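Small Storage FAQ
Fotham Household Goods – Help Pages
Last updated January 10, 2026

Most of what lands in our inbox concerns lids, drawers and the small things people put in them. We've collected the usual questions, plus a few that only one person has ever asked but asked many times.

Which way does the lid go on the Odex box?
With the handle facing up. If one side of your lid has a small step in its outline, match that to the step in the box. If it rocks, turn it around and try again. Two attempts should cover it.

Can I carry the box by the handle on the lid?
You can carry the lid by the handle on the lid. The box should be carried by the box. We get mail about this every March, when people reorganize their closets and learn where they'd been keeping the buttons.

How do I get a white lid clean again?
Warm water, dish soap, soft cloth. Skip the scouring pad. Dust likes to settle where a handle meets the lid, and a dry toothbrush gets it out.

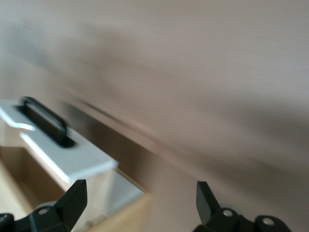
Coffee rings are a separate problem. Leave a paste of baking soda on the mark for 15 minutes, wipe it off, and use a coaster in future. We sell coasters.

My drawer sticks. What should I rub on the runners?
Plain candle wax. Take the drawer all the way out, empty it first (please), and rub the wax along both edges where wood meets wood. Don't use cooking oil. It works beautifully for a week and then you own a drawer full of glue.

How much can I put in a single-drawer cabinet?
The Kamolrat is good for 6 pounds in the drawer, spread out flat. It will accept more than that – drawers are very trusting – but the bottom panel will start to bow, and after that you'll be back up there reading the question about sticking.

Should I leave the drawer a little open?
For a day or so when it's new, yes. Fresh wood has a smell, and some people don't want it on their napkins. 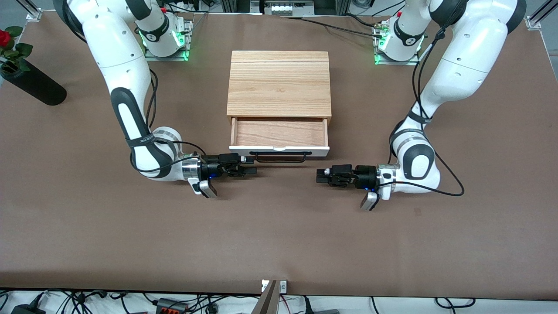

A customer in Grukgate wrote in to disagree: she leaves hers open all year, says the smell was the reason she bought the thing, and would like to know if we can put more of it in. We can't. She has suggested we ask the supplier.

Do you sell replacement knobs and handles?
Yes, in packs of 3. Ask for part 594 and tell us the distance between the screw holes, center to center. "Normal" is not a distance.

Can I return a cabinet after I've waxed it?
No, but we'd like to hear how it's sliding.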